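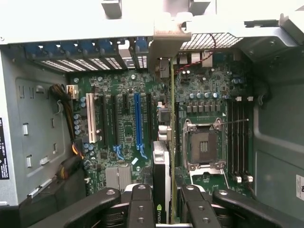
I was on Rallard Street this morning until the cordon was moved back, and I have been asked many questions since then. I will put what I know in one thread. Where I am not sure, I will write that I am not sure.

The fire was in the old grain hall at the harbor in Dastdale. The part that burned is the north end, where the small workshops are. The main hall with the market is still standing and from the street it looks almost the same as before, only the windows on one side are black.

First the most important thing. The fire service says two people were taken to the hospital because they breathed in smoke. Both could walk to the ambulance. One of them was already sent home in the afternoon. No one is missing.

The first call came a little before five in the morning. It was from the bakery across the street, where they start very early. The baker saw a light behind the windows of the workshop floor and thought at first that somebody was welding.

Three engines came from the Dastdale station and a fourth came later from Flinditz. The road between the two towns is under repair at the bridge, so the Flinditz crew had to drive the long way by the lake. People are already arguing about this online. The fire chief was asked about it and she said it did not change the result. I only repeat what she said.

By the time I arrived, it was still dark and the smoke was lying very low over the water. The wind came from the land, and this was lucky for the houses on Rallard Street. If you know the harbor in December you know that the wind usually comes from the other side.

Now the cause. There is no official cause. I want to write this clearly, because I have already seen three different causes today, all of them written as fact.

What the fire chief said at the press meeting at noon: the fire started on the upper floor of the north end, near the inside wall, and "the electrical installation is one of the things we are looking at." This is the full sentence. She did not say it was the wiring. She said they are looking at it.

Some posts say it was a heater. It is possible that there were heaters up there, many tenants complained about the cold. But I asked two tenants today and both told me they had no heater on during the night. I asked the fire service too and they did not want to comment.

Some posts say it was set on purpose, because of the dispute over the rent. I found no one who saw anything like this and the police told me they have no sign of it "at this time." Please be careful with this one. There are real people on the other side of such a rumor.

About the building, for those who are not from here. It was built in 1744 as a grain store for the harbor. The walls are stone, but the floors and the roof are old timber, and there is a space between the ceiling and the roof where a fire can travel without being seen from outside.

This is also what happened today, according to the crew. They thought they had it under control shortly after six, and then it came out again farther along the roof. They had to cut the roof open from the ladder. You could hear the saws all the way to the ferry landing.

The north end has 8 workshops. I have spoken with tenants from five of them. There is a bookbinder, a man who repairs bicycles, two women who make costumes for the theater, a violin maker, and a place that repairs computers and phones.

The bookbinder lost everything on her tables, including books that belong to customers. She was standing by the fence with a list of them in her hand. She told me she wrote the list from memory at seven in the morning, so that she could start to call people.

The violin maker was more lucky. His room is at the far end and the fire did not reach it, but the water did. He does not know yet how bad it is. The crew carried some of the instruments out for him, and he asked me to write that he is thankful for it. So I write it.

If you left a computer or phone there for repair: the owner says please do not come to the harbor, you will not be allowed in. He has the customer book at home and he will contact everybody himself. It will take some days.

Correction to an earlier post of mine from this morning, outside of this thread. I wrote that the roof of the main hall had fallen in. That was wrong. It was a part of the roof over the north end. I could not see well from where I stood and I should have waited. I deleted the post.

Now about the inspection, because many of you asked. The building belongs to the town, but since some years it is managed by the company Kaczmarczyk. The company is responsible for the safety of the rented rooms. This is in the contract, which is public and can be read at the town hall.

The last fire inspection that I could find was in the spring. The report has two remarks. One is about boxes stored on the back stairs. The other is about an electrical panel on the upper floor which should be "checked by a qualified person." There is no date given for when it must be done.

I asked Kaczmarczyk if the panel was checked. They answered by email at four in the afternoon. The answer says that the company "has followed all recommendations" and that it is "working closely with the authorities." I wrote back and asked for the date of the check. I have no reply to this second email yet.

To be fair to them: a remark in a report does not mean that this panel caused the fire. The report says upper floor, the fire chief also says upper floor, but it is a long floor. I looked at the plan and I cannot say how near the two places are to each other.

The tenants say the alarm did ring, but only inside. It was not connected to the fire station. In the main hall it is connected. Several people were surprised to hear this today and I must say I was one of them. I am trying to find out if it was required for the north end or not.

And the sprinklers – there are none in the north end. There was a plan for them some years ago, when the market was renovated. The council moved the money to the quay wall, which was in bad condition. I was in the room when they voted and I remember that it was a short discussion.

Practical information for tomorrow.

Rallard Street stays closed between the bakery and the ferry landing. Residents can pass on foot if they show something with their address. The ferry runs on the normal schedule, but you must walk around by the customs house to reach it.

The market is closed until further notice. Some of the vendors will put their tables in the school yard from 8 in the morning. The fish stand will not be there, because the cold room was without power the whole day and they had to throw everything away.

If you live close to the harbor and you find black pieces in your garden, the fire service asks you to use gloves and to put them in a closed bag. Do not burn them. The old roof had layers in it from different times and they have not tested all of them yet.

The water in the pipes is fine. The pressure was low in the upper streets this morning because of the hoses, and if it was brown for a few minutes, let it run. The water works confirmed this to me by phone.

For the tenants, the library is offering its reading room as a place to work and make calls. The theater offers space to the costume makers. I have heard that there is also a collection of money, but I have seen two different account numbers for it, so I will not share any of them before I know which one is right.

Some answers, because I cannot write to everybody separately.

No, the cat from the bicycle workshop was not inside. It sleeps at the bakery in winter. I have seen it.

No, I do not know if the winter fair will take place. The town says it will decide this week. The stage was going to be in the yard behind the north end, so I suppose it must be moved at least.

Yes, I have pictures of the roof from this morning, but on some of them you can recognize the people who were brought to the ambulance. I will not post these and I ask you not to post yours.

Yes, the clock on the gable stopped. It shows ten to six. A few people asked if this is the time when the fire reached it, but the man from the museum says that the clock stopped often before, and he cannot tell me what it showed yesterday.

Update, 8 in the evening. I went back to the harbor. Two engines are still there. They have a lamp on the roof and every hour somebody goes up with the heat camera. The crew from Flinditz has gone home.

The fire investigators want to go inside tomorrow, if the floor is judged safe. An engineer must look at the beams first. The chief said that we should not expect a result soon, and that it can take weeks.

There is an extra council meeting tomorrow at six, open to the public. It will be in the gym and not at the town hall, because they expect many people. Written questions can be given at the door. I will be there and I will write in this same thread.

If you rented in the north end and I did not speak with you yet, my messages are open. You do not need to give me your name in the first message. I am also looking for anyone who was in the building during the evening before the fire, also if you think that you saw nothing special.

I stop now for tonight. Still no reply from Kaczmarczyk about the date.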